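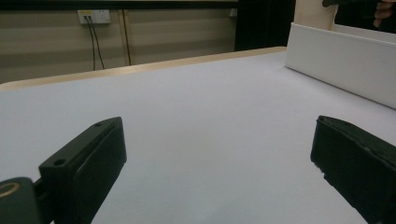 4. Building and Rebuilding the Hand-Held Gripper

4.1 Setting

Most of the work in this section was done at Clutska, the shared workshop in Sostport where the two of us rent bench time, and the rest of it at a kitchen counter in the evenings. We mention this early on because it shaped the design a good deal more than we expected when we wrote the plan in Section 2. A shared workshop is a lovely place to build something, with people wandering past and offering opinions (many of them useful), but you have to be able to pack the whole thing into a crate at the end of your slot and have it behave the same way when you take it out again. Our first gripper, the one we described in the earlier report, did not manage this. Its fingers lost their alignment in the crate, and we spent a good part of every session setting them straight before we could record anything worth keeping.

The second version, which we call Clalomness throughout, was drawn up with that crate in mind. It is a two-finger hand-held tool with the camera fixed to the body, so that the person holding it and the learning software that comes later share the same view of the fingers. The linkage parts were printed in dark gray filament and the fingers are black blocks with a flat gripping face. The pads come away with a pair of screws each, and we are very glad that they do, as they wear at the edges and pick up scuffs faster than any other part of the tool.

4.2 Linkage and bushings

In the first version the printed arms turned directly on steel screws. This was cheap and quick, and for the first few days it felt perfectly fine in the hand. The holes then opened up a little, then a little more, and by the second week a finger could be wiggled sideways by an amount we could see plainly in the recordings. Aiguo Xia suggested brass bushings, pressed into the printed parts, and after some grumbling about the cost we ordered a bag of them. Pressing them in straight took practice. Our first attempts went in at a slant and split the arm, and we found in the end that a drill press with the power off, used simply as a slow and steady lever, did the job far better than a vise.

We would encourage anyone repeating this build to leave more material around the bushing than looks necessary on the screen. Our own arms went through 16 revisions, and a fair number of those changed nothing except the thickness of the wall at that one spot. The corners were rounded along the way too, mainly for the comfort of whoever had to carry the tool for an hour at a stretch.

4.3 The arch as a test piece

We needed an object to grip that was easy to make again, that would stand up by itself, and that gave the fingers 2 straight sides to close on. After trying a mug, a roll of tape and several blocks of pine, we settled on a plain printed arch in white plastic, shaped like an upside-down U (Figure 3). It has the great advantage that a bad grasp is easy to notice. If one finger arrives early the arch tips toward the other, and the person holding the tool can see this at once and start over. The white plastic also stands out well against the dark pads, though on a white table it can be hard for the software to find the lower part of the legs, a point we come back to in Section 5.
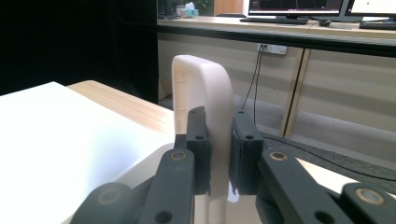 Lena Tomaszewski wrote the small program, Yap, that runs alongside each recording and beeps when the camera has dropped too many images to be trusted. It is a modest piece of code and it has saved us more time than anything else in the project. Before Yap we would record a whole evening's worth of grasps and find out at home that half of them could not be used — a discouraging way to end a day. With it running, we gathered 2,009 usable grasps over the course of May, nearly all of them at one table with a pale top, and we closed the set on May 31, 2019.

4.4 Calibration between sessions

Each session began in the same way, with the fingers opened wide over a bare stretch of table and held there for a slow count before anything was put down. From this short clip we read off where each fingertip sat in the camera view and compared it with the session before. If a fingertip had moved, we opened up the body, checked the camera mount first and the linkage second, and repeated the clip. The mount was at fault more often than we would like to admit. It had been glued in the early builds, and the glue crept on warm days, so we went over to screws and a printed collar.

Other members at the workshop used the same desks for their own work, and we did not ask anyone to clear monitors, keyboards or cables out of the background. We would rather have recordings from a room as it really is, and the results in Section 5 should be read with that in mind. Files for the printed parts, including the arch, are listed in Appendix B together with the screw lengths.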